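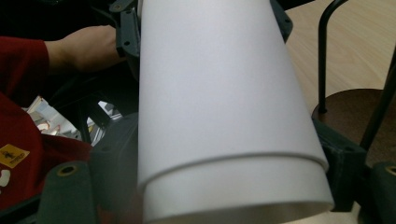
Paper cups keep coming off the stack in twos

Reading time: 2 minutes

I look after the drinks corner on our floor. We use plain white paper cups, stacked upside down next to a black wire cup holder on a small square table. Two problems. First, people lift the top cup and get two, nested tightly enough that they don't notice until the drink is in. Second, the lower cups in a tall stack are worse than the upper ones. I went from sleeves of one supplier's cups (Levska) to another (Tendale) in May and saw little difference. Is this a storage problem, a stacking problem or the cups themselves? I would prefer to avoid a wall dispenser, as the wall behind the table is paneled and I am not allowed to drill it.

Posted by mahama_4th_floor

Kobina Opoku

Mostly stacking. A tapered cup nests until the rim or the base of one meets the next. If the stack is pressed down, the side walls wedge against each other and the friction holds the pair together. Height adds to it, but hand pressure does far more than the weight of the paper.

Do the following:

Open the sleeve at the rim end and slide the cups out. Do not push them from the base.
Keep the stack short. I stop at a height where the top cup can be reached without leaning on it.
Set the stack down by its lowest rim. Do not tap the top to straighten it.
To part a stuck pair, lay it on its side, hold the outer cup near the rim and turn the inner one a few degrees before pulling. A straight pull draws a partial vacuum between the two bases.

Squeezing is the other cause. A cup gripped hard at the middle goes oval and locks against its neighbor. Hold it near the rim, where the rolled edge keeps it round. 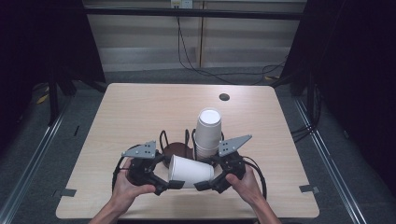 sodby77

Agree on the twist, disagree on the height. I have run tall stacks for years with no trouble as long as the room was dry. Damp is what does it. Paper takes up moisture, the walls swell slightly and the cups bind. Keep the spare sleeves closed and away from the kettle.

tableleg

just buy mugs

Kobina Opoku

Damp is a fair point and I left it out. Test it by leaving one sleeve open beside the kettle overnight and comparing it with a sealed one in the morning.

Viewed 814 times
Contact | Copyright Mahama Help Exchange | Back to top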